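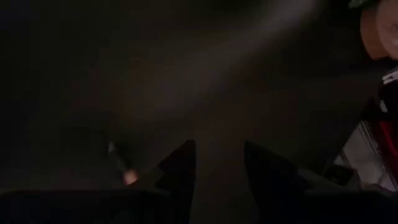

Blackout curtains vs. real shutters for a shift worker
Bedroom & Sleep > Light and noise
Page 1 of 2

Willow
Posted Sunday, April 2, 2023

ok so I start nights in May and need the bedroom dark at like 10 in the morning. Faces east, big window, sun straight on the pillow. Currently have regular curtains with a liner clipped on the back and its useless, light comes in all around the sides and over the rod.

Renting. Can drill small holes if I fill them after. Not spending a fortune.

Who has got a room properly dark in daytime and how. Curtains, shutters, foil, whatever.

draken
Foil. Done. Next question.

fledby_north
Don't do foil against the glass if the sun is right on it. My sister's window cracked. Landlord kept part of the deposit.

draken
One cracked window in the history of foil. Six years on nights here, same roll, no cracks.

fledby_north
Single pane or double? Hers was double. Heat builds up between the foil and the glass. Not making it up, ask a window place.

draken
single. fine. maybe

Liis Toom
It's the edges you need to deal with, Willow. You could hang a steel door there and still lose if the sides are open. What I did:

Wraparound rod, the kind that bends back to the wall at both ends. Curtain goes past the window a good hand's width each side. Then stick-on hook and loop tape down the wall so the curtain edge is held flat. Top was the worst bit for me, light goes up and bounces off a white ceiling. I put a board across on two brackets and painted it the wall color. Four screws, filled them when I moved out.

Cheap curtains under all that. They are fine.

Willow
@Liis the tape, does it take the paint off when you move?

Liis Toom
Took a little off in one spot by the outlet. Warm it with a hair dryer first and pull down slow, not out. Touch-up paint after.

baranauskienė
Roller shade inside the frame AND the curtains over it. Two layers. I grew up with outside shutters and nothing you buy here comes close, but two layers is ok. Measure the width at top, middle and bottom. Old windows aren't square. Mine was narrower at the bottom and the first shade scraped, had to send it back, took forever

draken
or, hear me out, sleep mask. costs nothing, works in hotels too

Liis Toom
Masks end up around my neck by noon. Some people can't wear them. And she asked about the room.

draken
she said "whatever"

fledby_north
Mask is a decent backup tbh. Get the kind with the cups so it isn't pressing on your eyelids. But I agree it's not instead of fixing the window.

Also nobody mentioned the door. Hallway light under the door woke me up more than the window did. Rolled towel, or one of those foam draft things. And put tape over the little lights on chargers and the power strip. Once the room is dark they look like headlights.

baranauskienė
Yes the lights! Black electrical tape. On the smoke alarm leave it alone please.

Willow
Ok so plan is: roller inside, my old curtains on a wraparound rod, tape down the sides, towel at the door. Skipping foil, sorry draken. Saw a rod in the right size, one review out of over 1,000 says the brackets are weak but everyone else seems happy??

Liis Toom
Use proper wall anchors and not the plastic ones in the bag. Two layers of curtain gets heavy.

draken
no hard feelings. you'll be back for the foil by june

baranauskienė
Do a test on a day off before you start. Get in bed at 10, shut everything, wait til your eyes adjust. Then look where it leaks and fix that bit. First ten minutes you think its perfect, then you start seeing all the gaps

Willow
Good idea, will do that next weekend if the shade gets here. Measured it just now, and yep, narrower at the bottom. ugh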